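4.2 Does a smaller plate reduce what people leave behind?

The claim that smaller plates cut household food waste is repeated often enough that it is rarely argued for. Trịnh and Overgaard's review found it stated as fact in council leaflets, in two school cookery guides and in the printed advice that comes with the Nonora kitchen diary. None of these gave a source. Where a source could be traced, it usually led back to studies of buffets, where people serve themselves from a large supply and the food they leave is thrown out by somebody else. A family table works differently. What is left may be eaten an hour later, packed for the next day or given to a child who comes home late, and a measure taken when people stand up will miss all of this.

We were therefore doubtful from the start about the headline figure in the Trallach survey, which drew on 300 households and reported a clear fall in leftovers after the change of plates. The survey relied on diaries filled in by one adult per home. That adult also knew what the new plates were meant to do. Ngô has made the same complaint about the earlier Flistico work, and we see no sign that it was dealt with. People who are asked to write down their waste tend to waste less for as long as they are writing, whatever they eat from.

There is also the question of what counts as a leftover. The Trallach diaries asked for an estimate by eye, in spoonfuls, and gave no rule for very small amounts. Of the 1112 entries we were able to read, many record only "a bit" or "nearly none" (Figure 5). Two coders, Lương and Vi, gave such entries quite different weights, and the reported effect shrank to almost nothing when the stricter reading was used. 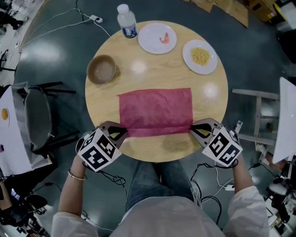
Figure 5. Small amounts of food in separate dishes on a round table: one shrimp on a plate, a little heap of corn kernels on another, and a little pale liquid in a brown bowl.

Shared dishes make the problem worse. In Sầm, where we carried out our own visits in March, most evening meals were taken from common plates in the middle of the table, and the individual bowl was refilled several times. Asking whether a person "finished their plate" made little sense to the families we spoke to, and several told us so. One grandmother said that the last piece on a shared dish was left out of manners and would be eaten in the kitchen while washing up. Under the Trallach rules it would have been entered as waste.

It might be answered that errors of this kind cancel out over a large sample. We do not find this convincing. They would cancel only if they were as common before the change of plates as after it, and the diary was redesigned between the two periods. The second version had a tick box for "nothing left", the first did not. A tick box is quicker to fill in than a line of writing, and tired people at nine in the evening will use it.

We do not claim that plate size has no effect. A difference may well exist for foods served in a single portion, such as rice or pasta, and the weighed trial by Overgaard points weakly in that direction. But that trial covered 700 meals in one canteen, lasted a few weeks and did not follow anyone home. Until scraps are weighed at the point where they enter the bin, and until the weighing is done by someone who does not know which plates were used, we would advise against quoting any saving at all. Section 4.3 turns to shopping habits, for which the records are somewhat better kept.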